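Chapter 7
Showing Instead of Telling: Demonstration by Hand and by Remote Control

What this chapter covers
Two ways of showing a robot a task
What a recording holds and what it leaves out
Why the person doing the showing matters as much as the method
How to read a claimed success rate
Before you start: Chapter 4 (joints and grippers) and the section of Chapter 6 on control loops

A sales brochure for a two-armed work cell will usually tell you that the machine can be taught by anyone. You show it the job, the brochure says, and it does the job. Readers who have worked through the first six chapters of this book should already be uneasy with that sentence. Which job? Shown how many times, by whom, and with the parts lying where?

The idea itself is old and reasonable. Writing a program for a robot by listing positions is slow work, and it breaks down when the parts move. A person can pick up a block and set it in a tray without being able to say how far the wrist turned. If the motion can be captured, the person never has to say it. The trouble starts when capturing the motion is confused with capturing the skill.

7.1 Two ways to show a task

In hand guiding, the teacher takes hold of the arm and moves it. The motors are set to give way, the joints turn, and the controller writes down the angles many times a second. It needs little equipment and most people learn it in an afternoon. It has two weaknesses that are seldom mentioned up front. The teacher's own hands and body are in the camera's view, so the pictures recorded during teaching do not match the pictures the robot will get when it works alone. And a person can guide two arms at once only if the arms are light and the task is forgiving. Try folding a towel by pushing on two heavy machines at the elbows and you will see the problem.

In remote control, also called teleoperation, the teacher stays clear of the arms and drives them with something else: a pair of small copies of the arms, a handheld controller, or a glove. The cameras see a clean workspace. The price is feel. Many setups send no force back to the hand, so the teacher judges contact by eye and tends to press too hard or stop short. Teachers do get better at this, which raises a question we return to in 7.4, namely whether early and late recordings from the same teacher should be treated as the same kind of data at all.

Much of this chapter uses one plain task. A low block wrapped on top in crinkled foil is to go into a shallow open tray, using a two-armed cell with red-tipped grippers. It looks too easy to be worth a chapter. Foil throws back light in a different pattern every time the block turns, though, and a tray that looks about the right size for a part is a tray that punishes small errors.
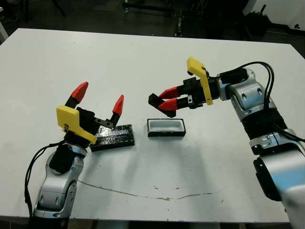
Why can't the robot just replay the motion it was shown?
Because a replay repeats the joint angles and pays no attention to where things are now. If the block lies a little to one side of its old place, the gripper closes where the block used to be. Replay is fine when a fixture holds every part in the same spot, and many factories run that way. Without a fixture, the robot has to use its sensors to adjust the motion, and learning how to adjust takes more than one showing.

7.2 What a recording holds

A demonstration, in the sense used here, is a set of matched streams: camera pictures, joint angles, gripper openings, and the commands the teacher sent. Keep the last two apart in your mind. The command says where the teacher wanted the gripper to be. The measured opening says where it got to. When fingers close on a solid part, the two disagree, and that small disagreement is often the only trace of force in the whole file.

Here is what the file does not hold. It does not say why the teacher paused. It does not say which of two equally good grasps was preferred, or whether any preference existed. It does not mark the moment when the teacher decided the first approach was wrong and started again -- the pause, the backing off, and the second try all go in as if they were part of the job. A learning program fed such files will copy the hesitation along with the rest.

7.3 The Girier exercise

The case study for this chapter follows a training exercise at the Girier shop, where a Caltix cell was set up for block-and-tray work. The shop collected 1,000 demonstrations by remote control and reported that the trained robot "handled the task." The report gave no definition of handling. On a closer reading of the logs, a trial had been scored as good if the block ended up touching the tray. A block leaning on the rim passed.

The shop then went on collecting until it had 3,278 demonstrations, and the score went up. It would be easy to credit the added data. But 2 other things had changed in the same period: the lights over the table had been replaced, and the most practiced operator had taken over most of the sessions. With 3 changes made together, the logs cannot tell us which one did the work. The shop's later report, prepared under the project name Idar, credits the data alone. You should be able to explain by the end of 7.5 why that claim is not supported, and what a fair test would have cost.

None of this means that demonstration fails. The robot at Girier did place blocks, and it did so from starting positions that had never been recorded exactly. A hand-written program that could do the same would have taken a good programmer a long time. The quarrel is with the size of the claim.

7.4 Who is doing the showing?

Much published work describes the arms in detail, down to the finger pads, and gives the teacher half a line. Yet two teachers given the same cell will produce different recordings. One reaches with the nearer arm every time. Another steadies the tray with one gripper before bringing the block over with the other. Either habit is sound, but mixed together without a label they can teach the robot an average of the two, and the average may be a motion that no sensible person would make -- an arm that goes halfway toward the tray and hangs there.

The Cele worksheets at the back of this book ask you to sort recordings by style before you look at any results. Do them in that order. Once you know which runs scored well, it is very hard to sort them fairly.

Terms to know before 7.5: hand guiding, teleoperation, demonstration, commanded position, measured position, replay, success criterion. Write your own success criterion for the block and tray now, in one sentence, and keep it where you can find it. You will be asked to score a set of trials with it in the next section.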